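TRETGATE BOOK REPAIR WORKSHOP
Notebook, bench work and materials
Entry of 13/10/2020

Subject: wheat starch paste, second batch under the revised method; condition of the Nutsugah ledgers; board stock

1. Paste

The second batch was cooked this morning according to the method entered at the front of this notebook. Proportions were one part starch to five parts deionized water by volume. The starch was left to soak overnight with the lid on and was stirred from the bottom before heating. Total time on the heat was 60 minutes, with stirring throughout.

The mixture turned from milky to translucent later than in the first batch. The first batch was started on a higher setting and thickened unevenly, with a skin on the sides of the pan that had to be worked back in. The lower setting is slower and ties up one person for longer, but the result is smoother and needed only two passes through the sieve. The lower setting is to be used from now on.

The paste was covered while cooling and was not stirred during that period. Once set, it was cut into blocks and placed under cold water in the refrigerator. The water is to be changed daily by whoever opens the workshop. The previous batch was discarded on account of a faint sour smell. It had not been used on any item after the smell was noted.

Three working consistencies were prepared for comparison:

Thick, straight from the sieve. Suitable for boards and for spine linings of heavier cloth. Too stiff for anything else at the bench.

Medium, thinned to the feel of heavy cream. Used for all hinge repairs today.

Thin, close to milk. Intended for tissue mends. This needs further work. On scrap ledger paper it left a tide line at the edge of the mend in two out of five trials, and the paper cockled when it was not put under weight promptly. Blotting the tissue before laying it down improved matters. The next trial should use a drier brush and should also compare tissue that has been pasted out and dried beforehand, then reactivated.

Note for colleagues: the sieve was found in the drawer with dried paste in the mesh. It must be washed in warm water directly after use. Soaking it the next day does not clear it, and a needle stretches the horsehair.

2. Surfaces

The present arrangements for covering and marking work surfaces continue. Blue painter's tape is accepted for marking and for holding coverings down. It is not to be applied to any item under treatment, to any board that will go into an item, or to the face of a press board.

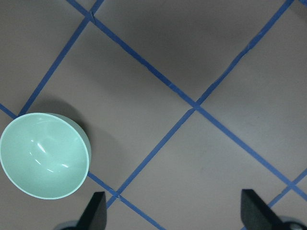

Blue tape on the gray tabletop, laid on the diagonal.

Tape that has begun to lift should be replaced in full. Patching one strip over another leaves a ridge, and a ridge under a damp sheet will print through to the front. Clear film tape remains excluded from the workshop altogether, including for labels and parcels.

3. Nutsugah ledgers

Three volumes were examined and are recorded below under their shelf numbers.

555. Full reverse calf, sewn on four supports. The upper board is detached and the lower joint is split for half its length. Sewing is sound except at the first two gatherings. The leather is powdery along the spine and at the corners, and came off on gloves and on the cradle. The text block is clean. The ink is brown, and a spot test with water on the rear flyleaf showed no movement. Proposed treatment is consolidation of the leather, then board reattachment with a Japanese paper hinge toned to match. No rebacking is proposed. The spine still carries its original label, which is legible and firmly attached.

838. Half leather with marbled sides. Both boards are attached. The damage is internal: the last gathering has been wet at some point and the lower margin is soft and stained. Several leaves have stuck together at the foredge. A bone folder would not pass between them and no force was used. A local humidity treatment is proposed, with the leaves to be separated singly and interleaved as they come free. The red ruling ink moved slightly when tested. Treatment is therefore to be kept to the margin, clear of the ruled columns. The client is to be informed before any moisture is applied.

1033. Limp vellum, in better order than expected. The cover has stiffened and drawn back from the text block, with the usual gape at the foredge. The ties are lost, with remnants in two of the slits. One loose leaf was found tucked inside the cover, folded twice, in a hand that does not match the entries. It has been placed in a paper folder with the volume and its position noted on the treatment sheet. No treatment is recommended beyond surface cleaning and a fitted box. The vellum should not be humidified for the sake of appearance.

Hinge repairs on 555 were begun with the medium paste on a trial area at the tail. The adhesion is satisfactory. The toned paper dried a shade lighter than the leather and the next strip should be toned slightly warmer. The color was mixed from raw umber and a small quantity of burnt sienna. Somewhat more of the sienna is needed.

All three volumes were returned to the locked cabinet at the close of work. 838 is lying flat with the rear leaves supported on blotter.

4. Board stock

The delivery from Galtard was opened and checked against the order. The gray board is correct in weight but the grain runs the short way on every sheet. The order specified long grain. This is the second occasion. The sheets are usable for small boxes and for press spacers, and they have been marked with a grain arrow in pencil on both sides. They are not to be used for case covers of ledger size, where they will warp against the cloth.

A letter has been drafted asking for replacement or credit. It is suggested that future orders state the grain direction as a dimension, with the grain length underlined, in place of the words used up to now.

The mill board supplied in the same parcel is acceptable. Edges are clean and there was no delamination when a corner was bent.

Brown cardboard is kept for covering surfaces only and is stored apart from the conservation board. Old cover sheets should be put out for recycling and must not find their way back onto the board rack, as happened in January, when an offcut was taken for a box base and had to be cut out again.
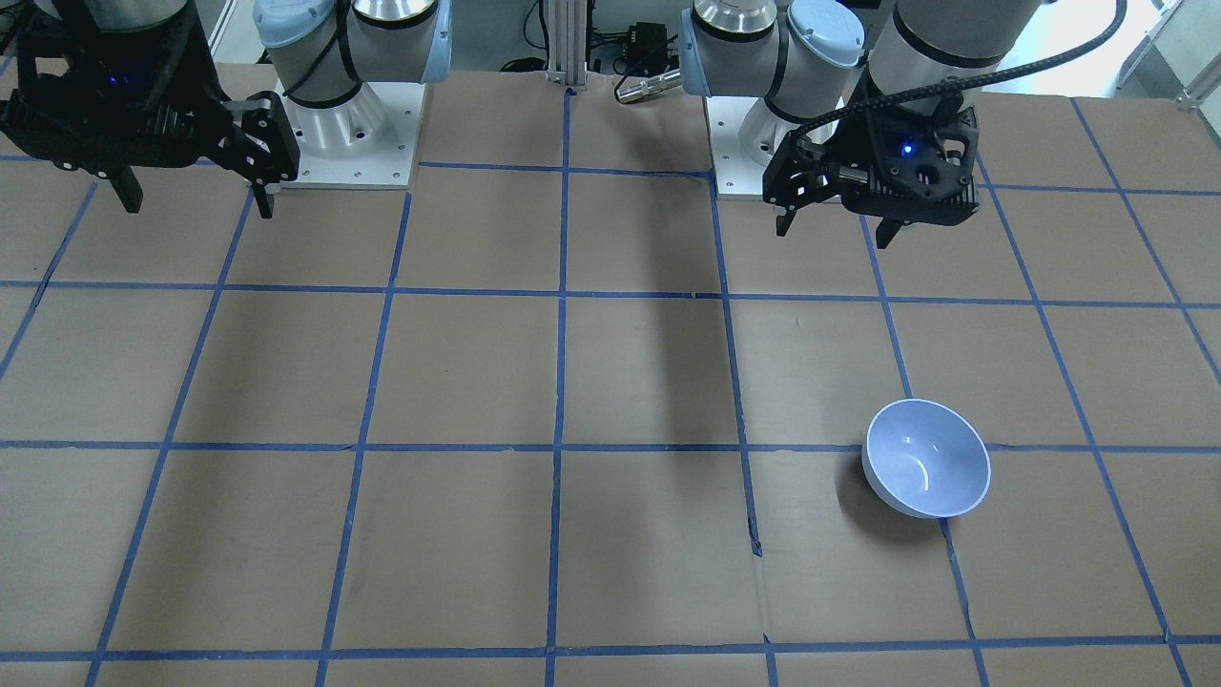

Cardboard covering with blue tape grid; white bowl at lower right.

Bowls and dishes used for paste are to be kept separate from those used for water and for toning colors. Ceramic or glass is preferred to plastic, which scratches and holds paste in the scratches.

5. Pressing times

Some variation has been noticed between colleagues in the time allowed under weight. The following is entered as the agreed practice until the next review.

Tissue mends: first blotter change after ten minutes, second after one hour, then overnight under light weight.

Hinges and joints: overnight at the least, with polyester web against the repair and the boards supported at their natural opening.

Cased items and boxes: two nights under full weight. Boxes may be taken out after one night if the room has been dry, but the lids should go back under weight if any lift is seen at the corners.

Blotters are to be dried flat on the rack before they are used again. Damp blotters were found at the bottom of the pile today and have been moved to the top shelf. One showed mildew and was thrown away. The remainder of that pile should be looked at sheet by sheet.

6. Labels and record sheets

The new Markex pencils arrived and were tried on the treatment sheets. The line is darker than that of the old pencils and erases cleanly from the sheet. It smudges on coated stock. They are approved for record sheets and for grain arrows. For writing on folders and enclosures, the old grade should be used until the box is finished.

Treatment sheets for 555 and 1033 are complete to date. The sheet for 838 lacks the collation, which could not be done past the stuck leaves.

7. Outstanding

Repeat the thin paste trial with pasted-out tissue.
Tone a further strip for 555.
Write to the client regarding moisture treatment of 838.
Measure 1033 for its box, allowing for the gape at the foredge.
Send the letter to Galtard.
Check the remaining blotters.
Change the water on the paste.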